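机器人社简报·项目进展

分格取放课题进入第二阶段:格距、指尖与放置判据

分格取放课题组本阶段的工作集中在一件事上:让机械臂末端夹具把小袋状物件放进纸板分格盘的窄格,并保持竖立。课题由社内与 Prarkdale 校区的同学合做,指导为 Huguette Rolland。上一期简报登过任务定义,本期只写改动和测得的结果,末尾附七月的安排。

先说任务本身。料盘为纸板插片结构,隔片薄,受力后会偏。物件为带标签的半透明小袋,袋体软,重心随内容物移动。软物件加软隔片,意味着夹爪给出的位置和物件最终的位置之间没有固定关系。第一阶段沿用了 Skalletti 题库里硬质方块的放置程序,下放到设定高度后直接张开,结果袋底常搭在隔片上沿,张开后向一侧倒。调整下放高度只能改变倒的方向,所以第二阶段重写了放置段。

新的放置段分为三步。第一步为对格,末端停在格口上方,由上方视角的图像求出格口中心线与料盘转角。料盘不要求摆正,转角在求解时一并给出,夹具随之转腕。第二步为探入,末端以低速下降,同时记录腕部竖直方向的受力。受力若在袋底应当越过隔片之前出现台阶,程序判为搭边,退回格口上方,沿格宽方向偏移后重试。第三步为释放,夹具先小幅张开,停顿,再抬起,避免标签边缘被指面带出。

偏移量怎么取,组内有过争论。一种做法按固定步长左右交替,另一种根据受力台阶的符号推断偏向。后者在记录数据上表现好,换到纸板已经用旧的料盘上,隔片自身歪斜,符号就不可靠。目前程序采用前者,最多重试3次,仍不成功即把物件放回取料区,由操作者处理。符号法的代码保留在分支里,等换用新料盘后再比较。

末端部分同样有改动。原来的夹具指面较宽,进格时容易同时碰到两侧隔片。组里改了一版角形夹具,装在手部侧面,向外伸出,前端收窄。侧装的好处在于手指本体不必进入料盘上方的狭小空间,代价为力臂变长,腕部轻微的角度误差会在前端放大。为此重新做了末端标定,标定板由 Nouri 小组提供,流程写进了社内文档《末端标定记录》,新成员上机前须完整做一遍。 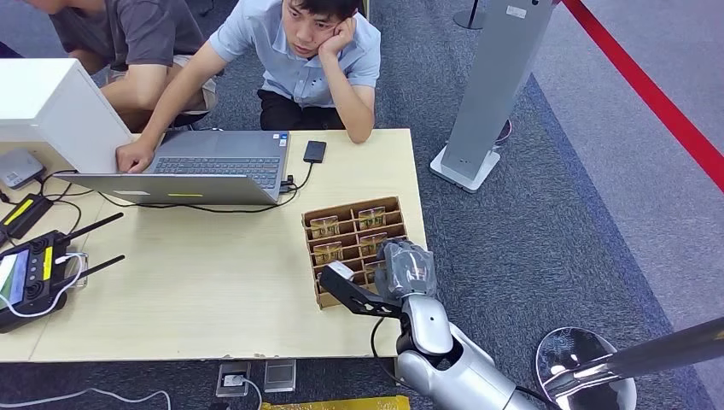

标定之后做了一轮连续记录,共457次放置。统计口径如下:物件竖立于目标格内,隔片未脱槽,末端抬起后物件不倒,三项都满足才计为成功。重试后成功的单列,不与一次成功合并。计数由两名同学各自对照录像完成,有分歧的片段交第三人复核。完整表格放在社内共享目录,简报不重复刊登,只摘几条对后续设计有影响的观察。

其一,失败集中在靠料盘外沿的格子。外沿一侧没有相邻隔片支撑,探入时板面外张,受力曲线变缓,搭边判据的台阶不明显。现行阈值对全盘统一,下一步改为按格子位置查表。

其二,相邻格已有物件时,一次成功率反而略高。推测与隔片被邻格物件顶住、偏摆减小有关,尚未做对照。有同学提议据此优化放置顺序,先放中间,再向外扩。这一提议已排入七月的试验。

其三,标签朝向对图像定位有干扰。标签反光时,程序偶尔把标签边缘当作隔片。临时处理为把曝光调低,并在求解前剔除长度不足的线段。该办法在当前灯位下够用,换场地须重新调。

其四,取料段的误差会传到放置段。袋体被夹起时若偏斜,到格口上方已无法仅靠转腕修正。现在取料后加了一次姿态检查,偏斜超限即放下重取。检查本身增加了单次耗时,组内认为可以接受,暂不优化。

软件结构方面,本阶段把原来的单一脚本拆成三个进程:图像求解、运动执行、记录。三者之间只传带时间戳的消息,任一进程退出,运动执行即进入停止状态并保持当前位姿。拆分的直接原因为调试困难。过去改一行曝光参数要重启整套程序,机械臂也要跟着回零,一个下午有相当一部分时间花在等待上。拆分后图像求解可以单独重启。记录进程统一写盘,文件名含格号与尝试序号,便于事后按格检索。

时间戳对齐用了较笨的办法:所有进程在同一台电脑上取时,不做跨机同步。等图像求解迁到另一台机器时再处理。目前测得的图像与受力数据间的延迟基本稳定,对低速探入没有可见影响,提速后则未必。

安全方面重申几项规定。其一,上电运行时,机械臂工作范围内不得伸手调整料盘,须先暂停。其二,操作者负责发出暂停指令,记录者不得代劳,也不得同时担任两个角色。其三,改动速度上限须在日志里写明改动前后数值与改动人。其四,桌边走线在每次开机前检查,腕部线缆要留足转腕余量,检查时手动转到两端极限位置各看一次。上个月有一次试验因线缆余量不足中止,末端没有损坏,标定重做。

关于竞赛。Vinda 学生操作赛的分格项目规则已发到各组,与我们现有任务有两处不同。料盘位置在每轮开始前由裁判随机摆放,这一点现有程序可以应对。另一处为限时,每轮要求在时限内完成40多次放置,按目前的单次耗时还达不到。缩短耗时的空间主要在探入段,现行速度取得很保守。计划先在内侧格子上提速,外沿格子维持原速,再看搭边判据是否还能及时触发。

七月的工作分给2个小组。甲组负责阈值查表与放置顺序试验,并维护图像求解。乙组负责提速试验与夹具前端的第二版,前端拟再收窄,同时加厚根部以补偿刚度。两组共用一台机械臂,时段按登记表排,临时换时段请在表内注明,不要只在群里说。

耗材登记也请各组补齐。纸板料盘属于易耗件,隔片反复受力后会变软,用旧的料盘与新的料盘测出的数据不能混算。此后每个料盘启用时在底面编号,记录文件里填写同一编号。已有数据中无法确认料盘编号的,统一标为“未知”,分析外沿格问题时不采用。

本期截稿日为 2026年6月15日。此后提交的记录编入下一期。需要《末端标定记录》或受力曲线原始文件的同学,可向所在小组的记录者索取读取权限。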